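«Los diminutivos no son cosa de niños»: una tarde hablando del habla de Zundano

Llegué tarde, y encima sin pilas para la grabadora. Menos mal que la persona a la que iba a entrevistar lleva media vida grabando a gente en cocinas, patios y bares, y tenía un cajón entero lleno de ellas (también cables, adaptadores y un micrófono de solapa con la pinza rota, que me prestó igualmente). Me pidió una sola cosa antes de empezar, que no pusiera su nombre. «En Zundano ya sabe todo el mundo quién soy, y fuera de Zundano da igual», me dijo. Así que aquí va a ser la dialectóloga, sin más.

El motivo de la visita es el libro. Lo publica Verbruggen en primavera y trata de los diminutivos del valle de Zundano, que tiene cuatro sufijos compitiendo a la vez: -ito, -ico, -ín y uno que yo no había oído en mi vida, -ucho, pero usado con cariño. Si en mi casa alguien te llama flacucho te está diciendo que comas. En Zundano, por lo visto, una casucha puede ser una casa preciosa, y el «perrucho» es el perro al que se le deja subir al sofá.

«Eso es lo que más les choca a los de fuera», me contó mientras apartaba papeles para hacerme sitio en la mesa. «Viene una maestra nueva, una madre le habla de su hijucho, y la pobre maestra piensa que en esa casa pasa algo. A mí me lo han preguntado maestras muy preocupadas».

Le pregunté cómo se empieza un libro así, porque a mí los diminutivos me parecen algo que la gente suelta sin pensar, y una no puede ir por la calle pidiendo que le digan diminutivos.

«Pues yo lo intenté», se rió. «El primer cuestionario era malísimo. Yo enseñaba un dibujo de una silla grande y otro de una silla pequeña y preguntaba cómo se llamaba cada una. ¿Y sabes qué me decían? Silla grande y silla pequeña. Claro. Nadie usa el diminutivo para medir sillas. Lo usan para pedir, para quejarse, para quitarle hierro a una cosa. "Échame un vinico" no quiere decir que el vaso sea pequeño».

Tiró el cuestionario y se puso a grabar conversaciones. Al final fueron 27 informantes, repartidos entre el pueblo de abajo y los caseríos, y cada grabación dura como mínimo 30 minutos, aunque las hay larguísimas. De ahí salieron unas 2.000 fichas, todas en papel al principio y pasadas luego a una base de datos que, según ella, «funciona los días que quiere».

Las fichas me las enseñó, claro, porque yo las pedí. Cada una lleva la palabra, la frase entera, quién habla, con quién y de qué están hablando. Esto último era para ella lo importante. Me leyó una en la que una mujer dice «siéntate un ratico» a su cuñada y, unos minutos después, «esto va a ser un ratín» al técnico que le arregla la caldera. Misma mujer, misma cocina.

- ¿Y por qué cambia? - le pregunté.

«Ah, ahí está el libro», me contestó. «El -ico es el de dentro. Lo usas con quien ya se ha sentado en tu cocina otras veces. El -ín suena más fino, o más neutro si quieres, y sale mucho con desconocidos. Y el -ito es el de la tele, el de la escuela, el que los abuelos usan cuando se acuerdan de que los estás grabando. Yo lo veía clarísimo en las cintas. Los primeros cinco minutos, todo cafecito y momentito. Luego se olvidaban del aparato y empezaba lo bueno».

Me pareció fascinante y se lo dije, y también le dije que me sonaba un poco a trampa. ¿No estará repartiendo las cosas en cajones demasiado limpios? No se ofendió nada. Al contrario, se levantó a buscar una carpeta azul que tiene rotulada como «Los que me fastidian la teoría».

En la carpeta está, por ejemplo, un pastor jubilado que usa -ín para todo y con todos, incluida su mujer. Y una panadera que cambia de sufijo según el pan: panecico, bollín, tortucha. «Le pregunté por qué tortucha y me miró como si le preguntara por qué el agua moja. "Porque es una tortucha", me dijo. Y tenía razón, ahí el diminutivo ya no es diminutivo, se ha quedado pegado. Es el nombre de la cosa». A esas palabras les dedica un capítulo entero, el que más le ha costado, porque hay que decidir una por una cuáles siguen vivas como diminutivo y cuáles se han soldado. Con «pañuelo» lo tenemos todos fácil, nadie piensa en un paño chico al sonarse. Con «tortucha» hay que ir a preguntar a la panadería.

De dónde sale el -ucho cariñoso es otro lío. Ella tiene una hipótesis y la defiende con bastante prudencia (más en el libro que de viva voz, todo hay que decirlo). Cree que empezó como falsa modestia. La gente llamaba «mi casucha» a su propia casa delante de las visitas, para no parecer que presumía, igual que quien saca una comida para un regimiento y dice que ha preparado cualquier cosilla. De tanto decirlo de lo propio, el sufijo se quedó con olor a propio. «Fíjate en que casi siempre lleva posesivo. Mi casucha, su hijucho, nuestro huertucho. Si le quitas el posesivo, a muchos hablantes ya les suena feo, como a ti».

Lo comprobé esa misma tarde, por cierto. En el bar de la plaza le dije al camarero que tenía un «barucho» muy agradable. Silencio total. Luego lo intenté arreglar con «su barucho» y fue bastante peor, porque se me nota el acento desde la puerta. Cuando se lo conté a ella por teléfono tardó un buen rato en poder hablar de la risa. «Es que eso no lo puedes decir tú, lo tiene que decir él».

También hablamos de los jóvenes, que es lo que todo el mundo le pregunta en las charlas. La pregunta viene siempre con tono de entierro y a ella le cansa un poco. Ha dado charlas sobre el libro en Trerville y en Utitthorpe, donde hay familias que salieron del valle, y en las dos alguien levantó la mano para lamentar que los chavales ya no hablan como antes.

«Hablan distinto, sí. El -ín lo están perdiendo, eso lo veo y lo digo. Pero el -ucho lo usan más que sus padres, y lo usan en los mensajes. Se escriben "amigucha", "besuchos". Sus abuelas no decían besuchos. Eso se lo han inventado ellos, con una pieza de aquí. A mí me parece una noticia estupenda y hay quien me la discute muy enfadado».

- ¿Y en Utitthorpe? - quise saber, porque me picaba la curiosidad por los que se fueron.

Allí le pasó algo que no esperaba. Los hijos de los que emigraron casi no hablan la variedad del valle, pero conservan los diminutivos metidos en la otra lengua, como quien guarda los botones de un abrigo que ya no tiene. Le ponen el -ico a nombres de pila extranjeros, a marcas de galletas, a lo que haga falta. Ella no lo ha podido estudiar a fondo. Fue una visita corta, apuntó lo que oyó en el comedor de una familia y lo ha dejado como nota al final del capítulo sexto. «Otra persona que lo haga, yo encantada de pasarle las notas. Se lo digo a las estudiantes cada curso».

¿Y por qué no ella? Me dijo que está con otra cosa, aunque le costó soltar prenda. Después de tanto sufijo se ha pasado a los saludos. Quiere saber por qué en los caseríos se saluda con una pregunta («¿qué, subiendo?») a la que está mal visto contestar con detalle. Lleva ya un cuaderno lleno. Le confesé que yo esa misma mañana había contestado con muchísimo detalle a un señor que me preguntó «¿qué, buscando?», y lo apuntó allí mismo, con la hora y todo.

Antes de irme le pedí un diminutivo favorito, ya sé que es una pregunta tonta. No lo dudó: «adiosico». Se dice al despedirse cuando uno no se va del todo, cuando queda todavía un rato de charla en la puerta con el abrigo puesto. En sus grabaciones, entre el primer «adiosico» y el adiós de verdad hay a veces más material bueno que en toda la entrevista, y por eso aprendió a no apagar nunca el aparato hasta llegar a la calle.

Yo lo apagué en el pasillo. En la puerta me contó dos historias más, las dos buenísimas, y las tengo apuntadas de cualquier manera en el dorso del billete del autobús.
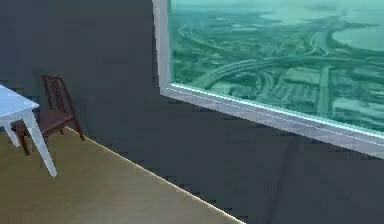
Otras conversaciones de esta serie

La traductora que guarda listas de insultos suaves
Apodos de familia en Trerville: quién los hereda y quién se libra
Rotular una calle en dos lenguas sin pelearse con los vecinos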